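Search this site...

27th September

Gistetach review: a quarter of letting an app run my client inbox

Right, so a few of you have emailed asking what I use to keep client work straight now that I've given up on the spreadsheet (RIP, rainbow-coloured tabs, you served me well). The answer since June has been Gistetach, and I've got enough of a feel for it now to tell you what I love and what makes me want to throw my laptop in the bin.

For anyone new, I'm a virtual assistant. I do inboxes, newsletters, booking calendars, and a fair bit of tidying up other people's blog posts before they go live. Most of my clients are one-woman businesses and they all like to send me things in different ways. One texts. One leaves voice memos while she's driving. One emails me a list and then emails me a different list twenty minutes later.

Gistetach gives each client a little page of their own where they can drop requests, and it turns every request into a job on your side with a timer attached. You can forward emails straight into it too, and that's the feature that sold me. I forward the second list, merge it with the first, and off I go.

Setting it up took me a whole afternoon. The welcome tour is cheerful but it skips the bit you really need, which is how to set different hourly rates for different clients. I eventually found it under Profile, then Extras, then Billing Behaviour. Who would look there?! I wrote to support and got a friendly reply the next morning with a screenshot, so points for that.

Importing my old stuff was better than I'd hoped. I had 1,291 contacts sitting in Prastby, which is what I used for newsletters before, and every one of them came across with their tags in place. The notes fields got a bit scrambled (all the line breaks vanished) but I can live with that. If you keep long notes about people, export a copy first and keep it somewhere safe.
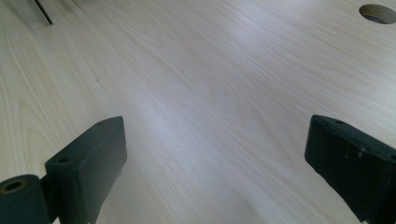 Desk, late morning

Now, the timer. I have mixed feelings. It's lovely when I remember to start it, and there's a nudge you can switch on that asks "still working on this?" if you've been quiet for a while. I found the nudge a bit bossy at first and turned it off, then billed a client for a very long lunch — I fixed it before the invoice went out, don't worry — and turned the nudge straight back on.

Invoices are where it really shines. At the end of the month it gathers up all the jobs, groups them by type, and gives you a draft you can fiddle with before sending. I can add my logo and change the colours, though there are only 2 layouts and one of them looks like a parking fine. My clients have commented on how easy they are to read, and I've been paid faster than I was last year. Could be a coincidence! I'll take it.

The writing area is my biggest grumble. You can draft a post or newsletter inside a job and have the client leave comments, which sounds brilliant, but it goes all sluggish once you get past 700 words. By 800 I was typing and watching the letters turn up afterwards like they'd missed the bus. For short newsletters it's fine. For blog posts I've gone back to writing in a separate document and pasting it in at the end, and then I have to redo all the headings. Very annoying when half my week is editing.

The phone app is okay. I use it to check what's due and to reply to comments, and I wouldn't try anything more than that. It doesn't show the calendar properly if you hold the phone sideways.

I did have a proper look at Festex before I settled, as I know a lot of VAs swear by it. It's prettier, and the writing area is miles ahead. But it wants every client to make an account and choose a password, and I could already hear the messages I'd be getting about that. With Gistetach they just click a link. If your clients are good with tech, or you mainly do content, have a go at the Festex trial first.

Would I recommend it? Yes, if you look after several clients and most of your work is bits and pieces. If you've got one big client and a shared folder that works, I'd stay put and save the money. I'm keeping mine for another year and crossing my fingers they fix the editor.

I pay for my own subscription, by the way, and there are no affiliate links in this one.

Next up I'm trying the Panganiban email templates that a couple of you mentioned, so if there's anything you'd like me to test, pop it in the comments.

Share this post 14 shares 6 comments

Get my monthly newsletter: tips, templates and the odd rant. Enter your email address. Unsubscribe any time.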